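Budgeting for a second arm: what did you forget to buy?

Posted by Thabiso Lekota

Hi all, I could use some real-world advice before I put in a purchase request. We have one arm on a table doing tabletop pick and place with play food and kitchen stuff. It's been good to us, and I've been told I can ask for a second station in September. The arm quote from Muvar is easy enough. It's the stuff around the arm that I always get wrong! Last time I put down the arm, the gripper and the table, and then spent 3216 dollars on bits and pieces I had to beg for one at a time.

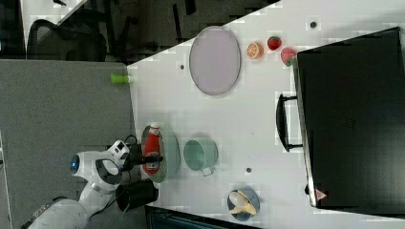 Our table from overhead, ketchup on the green plate end.

So my list for station number two is: arm, gripper, wrist camera, overhead camera, a table with the mounting holes already in it, cables, spare fingers. Am I being silly leaving the props off? And do you buy a service plan or just keep spares in a drawer?

floren_bench

Props are cheap, so put them on the list, but please get two of everything, because the play food walks off and you'll be stuck waiting on one strawberry.

Cables are where I'd spend more.

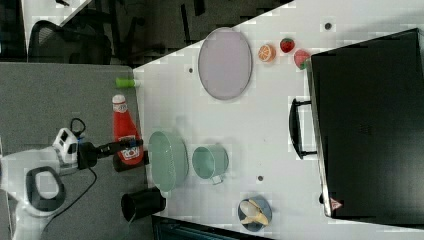

I budget for cable management as its own line now, with sleeves, clips and a couple of spare leads in longer lengths than you think you need. Finance never questions it if it has a name. I looked at your setup and there's a black cable looping behind the wrist and trailing down over the gray surface, and on mine a loop like that caught on a chair and cost us a connector. Also, measure your table again. You've got that big black case taking up most of one side, and if it lives there you're paying for tabletop you can't use. A rolling shelf from Zodeden was way cheaper for us than going up a table size.

Van Wyk

Just get the service plan, it's less hassle.

mbelt_tinker

I'd go the other way on the service plan (sorry!). We paid for one for two years and used it once. Spare fingers, though, yes. Buy three sets. And think about what you're going to ask it to grab before you pick them, so bring the awkward shapes to the demo and make the sales person try them.
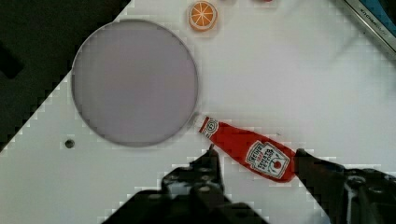
Fingers open on either side of the ketchup bottle.

A bottle like that is a friendly shape and pretty much any parallel gripper will look great with it.

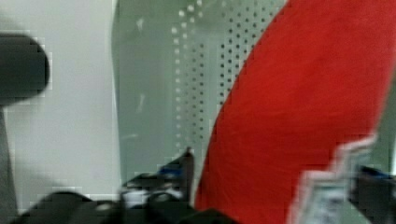
My last bit of advice is to hold back some money for the wrist camera, even if the quote says one is included. We swapped ours within four months and the new mount was extra too. Before you order, save a few views from the one you already have and look at them at full size. The little holes in your green panel come through nice and clear, but that pale finger in the bottom right corner is a big blur, and if you need to see the fingertips well I'd ask Muvar what else they can mount. Get that in writing with the quote, including the bracket.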